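Skulero sim cell -- notebook, gripper conventions and house rules
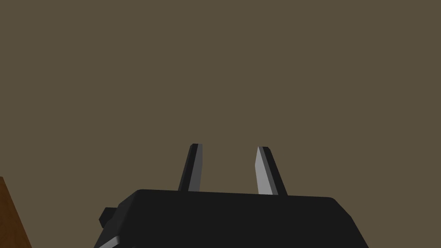
Page last changed: April 2019, by P. Mutiso

Wrote this up after the Wednesday meeting so the rules are in one place. Until now they were spread over Charoen's emails, comments in the config files and a sheet taped to the side of Lamai's monitor. If you change a rule, change it here and put your initials after it.

Starting point is the wrist view in the Lorkness scene. Fingers open, nothing between them, plain background behind, a bit of brown wood at the far left. This is the pose we now call "open-idle" and every run has to begin in it. Before this week we had three different open poses in use, depending on whose script you copied. Chalerm's opened to the joint limit, mine stopped short of it, and the one in the Kodov branch opened to whatever the last run had left behind. We compared runs across the three for most of March and should not have.

1. Start pose

Open-idle is defined in the shared config and nowhere else. Do not type joint values into a script. If your script needs a different start, give it a name, add it to the shared config and say in the commit message what it is for. Orathai will reject anything that has bare numbers in it.

The wrist camera looks past the housing and along the fingers. Both inner faces should be visible in the first saved image, with background showing in the gap. If one of the faces is missing, the camera mount has been moved and the run doesn't count. This happened twice in the Thaweesak set and I only caught it because I was looking for something else.

2. Left and right

We had an argument about this and it needs to be settled in writing. "Left finger" means left as the wrist camera sees it. It does not mean left from the base of the arm, and it does not mean finger 1 in the model file. The model file numbering stays as it is because too many things read it, but in notes, tickets and labels we use camera left and camera right.

Old notes that say "finger 1" or "F1" -- leave them alone. Charoen went through and "corrected" a few last year and we still don't know which ones.

3. Finger contact faces

Contact faces are light gray, everything else on the fingers is black. Keep it that way. The gray has no effect on the physics, it is only there so that a person paging through images can tell quickly which side is supposed to touch the part. Lamai asked if we could make them green. I would prefer not to, since the earlier sets all have gray and the Kodov people sort by it. Parked.

If you swap in a new finger mesh, check the contact face and the collision shape separately. They are two files. In the last swap the visible mesh got replaced and the collision shape did not, so the gripper looked right and grabbed air. Chalerm lost two days on friction settings before he opened the collision view.

4. What may be in the scene

Lorkness is the baseline scene. Flat olive-brown background, even lighting. No one adds props to it. If you want a cluttered scene, copy it and give the copy a new name.

I know the baseline looks dull and I know we will have to train on something harder. The point of the baseline is that when a run goes wrong in it, there are fewer places to look. Orathai also wants the light settings locked, which I agreed to. They are locked as of this week and you will get an error if you override them. The error message is not very good:

light_rig: write refused (parent)

It means you are in the baseline scene and should not be.

5. Limits

The arm in simulation will happily do things the bench arm must never do. Rules for the simulated arm are the same as for the bench arm, with no exceptions for convenience:

Joint speed limits on at all times, same file as the bench.
Gripper force limit on at all times.
Table collision on, including during resets.
No teleporting the arm between runs. Drive it back to open-idle.

The fourth one costs time and people complain about it. Over the long batch last month the drive-back added up to a large part of the total. We talked about allowing a teleport for resets only, and decided against it for now. Charoen's reason was that scripts written with teleport end up on the bench with the reset step missing, and then somebody has to be standing at the stop button. He has seen it at his last job. Chalerm still disagrees and wants it noted, so, noted.

Table collision during resets was switched off in at least one of my own scripts. Fixed now.

6. Counting runs

The long batch was 2,331 runs. After throwing out the ones that did not start in open-idle, 1,916 remain. Those are the ones we use from now on. The others are not deleted, they are in the folder called "nonconforming" and they stay there until June, when we need the disk space.

Do not move a run from nonconforming back to good by hand. If you think the check was wrong, fix the check and rerun it on everything. Lamai has one case where she thinks the check is too strict on the camera-right finger, and she may have a point. The tolerance was copied from the camera-left side and the two bases don't sit at quite the same depth in the view. She is going to write a test for it first.

A run that fails the task is still a good run. I mean this for anyone reading later: conforming and successful are separate columns. A missed grasp that started right, stayed inside the limits and was logged completely goes in the good folder with success = 0. In February somebody had cleaned out the failures to make the folder "tidy" and our success rate went up overnight. We had to restore from the backup.

7. Logging

Each run saves the config hash, the scene name, the start image from the wrist camera, the end image, and the joint log. If any one is missing the run is nonconforming. The start image is the one people forget, because the default recorder begins on first motion. Turn on record_at_rest.

Images are saved as they come out of the renderer. No cropping, no brightening. The bottom of the wrist view has the gripper housing in it and Kodov asked us to trim that off to save space. Answer is no for the stored copy. They can trim on their side. The housing edge is how I check that the camera has not shifted -- it should run almost level and the small block at the lower left should be in view.

8. Moving to the bench

Nothing goes to the bench without 200 conforming runs in the baseline scene on the exact commit you plan to use. Two people sign, and one of them did not write the code. First bench run is at reduced speed with the part removed. Second is at reduced speed with the part. After that you can ask for normal speed.

The person at the stop button does nothing else. No phone, no laptop, no reading out numbers. If you need numbers read out, get another person in the room or wait.

If the bench arm does anything you did not expect, stop, write it down, and do not rerun it to see if it happens again. Rerunning comes after somebody else has looked at the log. I realize this is the rule that gets broken most, and I have broken it.

9. Open items

-- Tolerance on camera-right finger check. Lamai.
-- Better error text for the light lock. Orathai, low priority.
-- Old Thaweesak set has no config hash. Do we keep using it? I say only for demos. Chalerm says it is fine for everything before the finger mesh swap. Not decided.
-- Do we write down a closed-idle pose too? Someone will invent their own if we don't. Peninah, by next meeting.
-- Sheet on Lamai's monitor is out of date, rule 2 is backward on it. Take it down.

Added after lunch: Charoen ran the start pose check over the scripts folder and it found bare joint values in more of them than we thought, including both of the tutorial scripts new people are told to copy from. I have taken the tutorials offline until they read from the shared config. If you are looking for them, ask me and I will send you the fixed versions when I have them. PM

Chalerm asked whether rule 1 covers scripts that only replay a log and never command the arm. It does not. Replay uses whatever was in the log. But label the output as replay or it will get swept up in the next count. PM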